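About Halás Road Services

Halás Road Services is a small company that keeps town streets, parking lots and sidewalks open for the people who use them. We work for the towns of Waltton and Dalley and for the villages between them. In winter we plow snow and spread salt. In the other seasons we sweep, fill potholes, cut the grass at the roadside and clean the storm drains. We have 16 employees, and most of them live less than a half hour from the garage.

How we started

The company was founded by Otakar Rusnák and Ľubomír Procházka. Otakar came from highway maintenance and Ľubomír was a diesel mechanic. They bought one used truck with a plow that had a bent blade, and they repaired the blade in Ľubomír's barn. The first customer was the parking lot of a feed store in Dalley. The second was the church across the street from it, whose people saw the feed store cleared before seven in the morning and asked for the same.

The name Halás comes from the road on which the barn stands. Many callers think that it is the name of the owner and ask to speak with Mr. Halás. We are used to it, and you will be connected with the right person.

After four winters the town of Waltton asked for bids on its residential streets. Our bid was accepted, and for this contract we bought two more trucks and moved to the present garage on Aleck Street. The old truck is still with us. It is used for alleys, where the larger trucks can not turn.

What we do for towns

A town contract with us covers a list of streets, and every street on the list has a priority. The hills, the bus routes and the streets near the schools and the fire station are first. Through streets are second. Dead ends and short residential streets are third. The list is approved by the town council each August, and a copy is kept at the town hall, where any resident can read it. If you believe that your street has the wrong priority, please speak to the council before the list is approved. Our drivers are not allowed to change the order during a storm.

We now maintain 426 street segments in the two towns. A segment is the part of a street between two intersections. We also clear the sidewalks in front of public buildings, including the library in Waltton and the senior center in Dalley.

Salt is stored under a roof behind the garage. We can keep 800 tons there, and we order early in the fall. When the pavement is very cold, salt alone works slowly, so we mix it with sand on the hills. 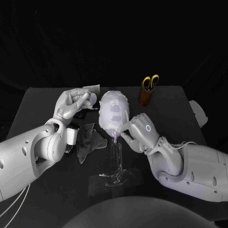
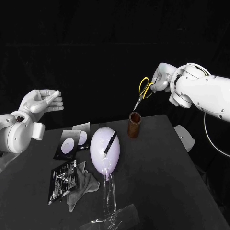

What happens if the plow leaves snow across my driveway?

Our drivers try to leave as little as they can, but the plow pushes snow to the right side and it can not be lifted over a driveway. Clearing the driveway entrance is the duty of the property owner. If you wait to shovel the last few feet until the plow has passed, you will have less work. Residents who are not able to shovel can ask their town hall to be put on the assistance list, and we will clear the entrance after the street is finished.

Our people

Otakar Rusnák manages the contracts and attends the council meetings. Ľubomír Procházka is responsible for the garage and all of the equipment. Boris Tichý is the road supervisor. In a storm he decides when the trucks go out, and he drives the hill route in Waltton himself.

Odair Brito leads the summer crew, which does patching and drain cleaning. He joined us as a seasonal worker and stayed. Last year his crew filled 818 potholes, the largest of them on the truck route south of Dalley, where the base under the pavement is weak and should be rebuilt by the county.

Blažena Paulík is in the office. She answers the telephone, prepares the invoices and receives reports about damaged mailboxes. If our plow has hit your mailbox, we will repair it or put up a new standard one. Please tell her the address and on which side of the street it stands.

Working with us

We look for drivers every fall, before the first snow. You need a commercial license and a clean driving record, and you must be ready to come to work at three in the morning when it is necessary. Experience with a plow is useful, but we also teach it. New drivers ride with Boris for around two weeks before they receive a route of their own.

Applications can be left at the office on Aleck Street or in the box beside the garage door. The office is open from 7 a.m. to 3 p.m., and during a snowstorm there is a person at the telephone the whole night.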